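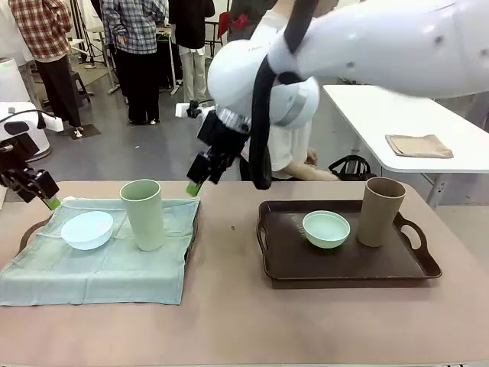
Organist / Music Leader, part time
Brirncombe Church, Sonham

Applications open now. We'd like somebody at the bench before Lent starts, so February if at all possible. Sooner is fine. If you can only start after Easter, apply anyway and tell us.

Quick background. Our organist of many years moved to be near her daughter and we've been getting by on guest players, a piano, and Uriel Herrera's guitar. Uriel is great but has asked to please go back to sitting with his family. So.

What the job is

Two services a week, one in English, one in Spanish. Same organ, very different singing. English service is hymns, a psalm most weeks, a choir anthem when the choir has one ready. Spanish service is looser, mostly coritos and some older hymns, people start songs from the pews and you'll need to find the key and catch up.

Choir rehearsal one evening a week, 7 to 8:30, off in July and August. Twelve months pay, ten months choir.

Also:
Picking hymns with the pastor (Malsha Samarakoon). She preaches from the lectionary and plans about a month out, except when she doesn't.
Ash Wednesday, Holy Week, Christmas Eve. Holy Week is a lot. Good Friday is unaccompanied apart from giving the note.
Funerals and weddings, first refusal, paid separately by the family. You can say no.
Keeping the music library in some kind of order. There are 1,033 pieces of sheet music on the list and a good many of them are not where the list says.
Entering what we sing into Ustis every week so the copyright reporting gets done. Ten minutes once you know it. Amancay Palma in the office will show you.

What the job is not

No children's choir. No sound desk, no livestream, no slides. You won't be asked to run the bell ringers, they run themselves.

The instrument

Two manuals and pedal, small, rebuilt once. Swell reeds go out of tune when the heat comes on and the tuner visits twice a year. One stop on the Great doesnt work and is not going to work this year. Action is heavy, some people love it. Decent upright piano in the front, another one in the choir room that is less decent. You may practice any time the building is unlocked and usually when it isn't, you'll get a key. Private students welcome on the organ, no charge to you, just put it on the calendar.

Who we're looking for

Can play hymns so that people will sing them. That's most of it. Leave room to breathe between verses.
Comfortable on pedals, or comfortable on piano and willing to learn pedals. We'd rather have a strong pianist who likes church than a recitalist who is waiting to leave.
Can lead amateur singers. The choir is a mix, a few read well, a few learn everything by ear, the tenors are Bautista Yáñez and whoever is next to Bautista Yáñez.
Some Spanish. Doesn't have to be fluent. Enough to follow the service and pronounce what the choir is singing.
Can play by ear or is willing to be bad at it for a while.

You don't need a music degree. You don't need to belong to our denomination or any other, but you do need to be at ease in a room where people are praying and mean it. Background check required for everybody on staff, we pay for it.

Pay and time

$948 a month for the regular services and rehearsal, paid at the end of the month. Extra services in Holy Week and at Christmas are on top, rate is in the full job description. Three paid weeks off, not in Holy Week please. We find and pay the sub, though if you know good subs we want their names.

Modest amount for new music each year from the Yáñez Fund, which was left to the church by Bautista's aunt for "singing" and nothing else. Last year it bought Spanish psalm settings, which we like a lot. You'd have the main say in how it's spent. Fund can also go toward a workshop or lessons.

How to apply

Send a letter, a page is plenty. Tell us what you've played and where, and one hymn you think gets sung too slow. Two references, at least one from somebody who has sung while you played. A recording if you have one, phone recording is fine, hymns prefered over concert pieces.

Email or mail it to the church office, attention Tươi Trình, who is chairing the search. If you mail it put "Organist" on the envelope or it ends up with the roofing quotes.

What happens after that: a phone call, then a visit. For the visit you'd play two hymns of ours and one of yours, then take the choir through something they don't know, maybe 20 minutes. Then a sit down with Malsha and Tươi. Come early and have the organ to yourself first, it takes some getting used to. We'll cover your gas.

Everyone who writes gets an answer. May take us a couple weeks.

Questions people have asked already

Is there parking? Yes, back lot, off the alley. The front is steps, the back is a ramp.
Can two people share the job? Yes if you apply together and you sort out who does what. One for each service could work well.
Would you consider a student? Yes.
Can I hear the place first? Please do. Come to either service, sit anywhere, stay for lunch after the Spanish one. You don't have to tell us you're looking at the job.

Also wanted, unpaid: altos. No audition. Turn up at choir a bit before 7 and ask for Amancay, she'll find you a folder.

Full job description on paper from the office, mornings only, or ask Tươi to email it.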